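Munness open day, Bumville: worth the drive?

Posted May 18, 2023

I've been curious about the Munness tabletop arm ever since a coworker showed me the brochure in March, so when Auer announced an open day at their Bumville office I signed up right away. It's 34 miles from my place and I hit every red light in Cemdale, but I still got there before the coffee ran out!

First thing to know – this is a small event. You sign in, get a sticker, and then you stand around a desk with a bunch of other people and watch an arm pick things up. Ruwan Kumarasinghe ran our session, and he was great. He answered everything, including my very basic questions about cables, and when he didn't know something he said so and wrote it down. We got 25 minutes with him, which went by fast.

The arm is quieter than I expected (I could hear the air conditioning over it) and it moves slower than I expected too. The software looked pretty friendly. I got two tries at the controls and I'm happy to report I broke nothing. My gripes are the price, which they'd only give me by email, and the manual, which reads like it was written for people who already own one. 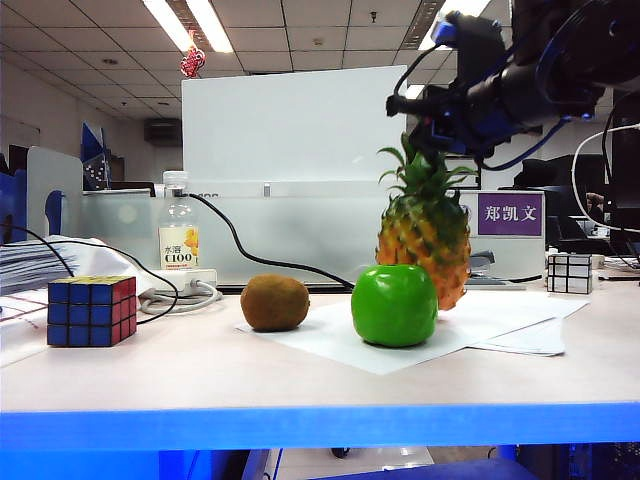
Fruit was my favorite part of the whole visit. I'd figured they would stick to neat little blocks, and I have a soft spot for demos that use things you'd find in a kitchen. A squat green apple and a fuzzy kiwi lying on its side seem like fair jobs for a gripper, but I kept staring at the pineapple, with that spiky crown pointing straight up toward it. I'd have no idea where to grab that thing myself.

Four stars for the visit, three for the arm until I see a price. Parking is behind the building, and bring a jacket.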